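Magnetic limescale gadget on the mains pipe – is there anything in it?
Posted in Home > Plumbing and water

Dezső Medve

We moved into an old house outside Dristau in the spring (built 1883, pipework from every decade since) and the water is hard. Kettle furs up in no time, shower head needs doing all the time, and glasses come out of the dishwasher looking as if somebody breathed on them.

A man from Onport came round in November to service the boiler and spent longer talking about the Rulero than he did on the boiler. It's a grey clamp with magnets in it that goes round the incoming pipe near the stop tap. No cutting, no salt, no electricity. He says it "realigns the minerals" so they stay in the water and don't stick to anything. Price fitted is 582, and the leaflet says almost 3000 households in the region have one. The leaflet doesn't say what any of those households measured before and after, and when I asked him he told me people "just notice the difference". I notice all sorts of things after I've spent money.

My wife would like to believe it. I would like to as well, I am the one who does the shower head. But the more I read the less I find. There are plenty of pages saying it works and nearly all of them end in a button to buy one. The independent stuff is either very old or about industrial cooling systems with water rushing past magnets round and round all day, which doesn't sound much like my kitchen tap.

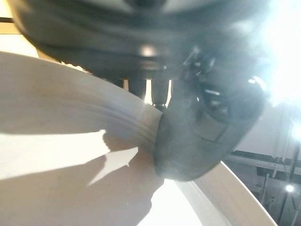
What bothers me most is that there's no way to lose the argument. If you test the water afterwards and the hardness is the same, he says of course it is, the minerals are still in there, they've only changed shape. If the kettle still furs up, he says that's old scale working loose and to give it six months. If it's still furring after six months the pipe is the wrong metal. I asked him what result would make him say it hadn't worked and he looked at me as if I'd been rude.

So my questions really. Has anybody had one of these and done any sort of proper before and after? Is there a cheap test I could do during the trial period (they give you 60 days, less a "fitting charge" they won't put in writing)? And if it's rubbish, is a salt softener the only thing that does work, or is that just another man with a leaflet?

I'd rather not hear from anyone who sells them, thank you.

Benoît Rey

I had a different make of the same thing, from Marchal, on my pipe for most of two years. It came with the house so I had no money in it and no reason to love it or hate it. I took it off to repaint the cupboard and forgot to put it back. I went a whole winter without noticing, and the kettle needed descaling just as often as when it was on. One house, one kettle, and I wasn't keeping notes, so take it for what it's worth, but it's more than the leaflet gives you.

On your three questions.

A hardness test won't settle it, and on this one point your Onport man is right. None of these gadgets claims to take the calcium out, so the strip will read the same whatever happens. Mine was 28 French degrees with it on and 28 with it off. If anyone demonstrates a hardness test in your kitchen and gets a lower number after fitting, watch his hands.

What you can measure is scale. Get two cheap identical saucepans, or better, two identical glass jugs you can heat in. Fill one from the tap before the clamp goes on, boil it down to nearly nothing, and keep topping it up from bottles you filled at the same time. After fitting, do the same amount in the second one. Let both dry out and weigh them on kitchen scales, then rinse both under the same tap for the same length of time and weigh again. The first weight should match. The second tells you whether the scale rinses off more easily, and that is the whole claim. Ask your wife to swap the labels so you don't know which is which. That matters more than the scales do.

Mind you, the salesman will have an answer. The one I spoke to later said the effect "wears off" in stored water, so bottles don't count. Fine, then draw it straight into the jug and boil it at once. Get him to agree to the method in an email first. If he won't agree to any method, you've had your result for nothing.

Before spending anything, I'd look hard at what is bothering you and whether it's all the same problem. It took me ages to work out that mine wasn't. My cloudy glasses were partly scale and partly etching, and etching is damage to the glass that no gadget on any pipe will put right. Wipe one with vinegar. If it clears, scale. If it stays cloudy, the glass is worn and you can stop worrying about it. Plastic is different again. Lids and tubs dry badly because they don't hold the heat, so drops sit on them and leave spots even in fairly soft water.
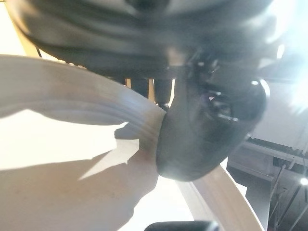 White, curved, with faint ridges along the band. Grooves are the last place to dry on anything.

Check the dishwasher settings as well. Most have a small salt softener built in and a hardness setting buried in the menu, and they tend to leave the factory set somewhere in the middle. Mine was set for much softer water than I've got. I put in the right figure, filled the salt, and most of the bloom on the glasses stopped within the week. Cost of a bag of salt. Use dishwasher salt, the coarse stuff, and don't be talked into the tablets that say "salt included" if your water is properly hard. They may be all right in soft areas. I'm not convinced they do much at our end of the scale.

For the kettle, citric acid powder, a spoonful in warm water, leave it half an hour. Same for the shower head in a bag. I buy it loose and one tub lasts for ages.

Yes, proper ion exchange softeners work, there's no mystery about it, they swap the calcium for sodium and your strip will show it. They also need salt for ever, a drain, and somewhere to stand, and most people keep one hard tap for drinking. Get the quote from someone who doesn't also service your boiler.

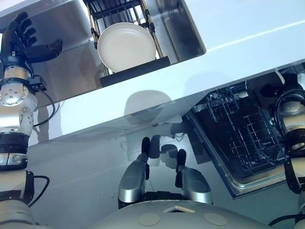

Plate on the rack over the sink, dishwasher open below the counter.

One more thing on the trial period. "Less a fitting charge" for something that clips round a pipe with no tools wants looking at. Ask for that sum in writing before he comes. If it's most of the price, it isn't much of a trial.

limefree_at_last

Had a Rulero three years, BRILLIANT, would never go back. Shower feels softer and my hair is better. Plumber said the boiler was like new inside. You can't measure everything with strips and jugs, some people will always find a reason not to try something.

Dezső Medve

Thanks both. Benoît, I did the vinegar on four glasses. Two cleared and two didn't, so I've got both problems, and I've been blaming the water for all of it. The dishwasher was set to the second lowest level. No idea who lived here before but they can't have read the manual either. I've changed it and bought salt.

I emailed Onport with your jug test, very politely, and asked them to confirm they'd accept the outcome. The reply said the Rulero is "a whole-house solution and results on individual vessels are not representative". I asked which vessels would be. No answer yet.

limefree, I'm glad it suits you, but how did the plumber know what the boiler looked like inside beforehand? And did anything else change about the same time, shampoo or shower or anything? I'm not being funny, I would just like one person who can say what it was like before and how they know.

Benoît Rey

Second lowest would do it. Give it several washes before you judge, and run it once empty with citric acid if the inside walls feel rough. Leave the salt cap area rinsed off after you fill, or spilt salt sits on the steel.

I wouldn't chase Onport any further. If you do still want a softener quote, ask for the running cost in salt per year and what they'd charge to take it out again. The second figure is the one they don't have ready.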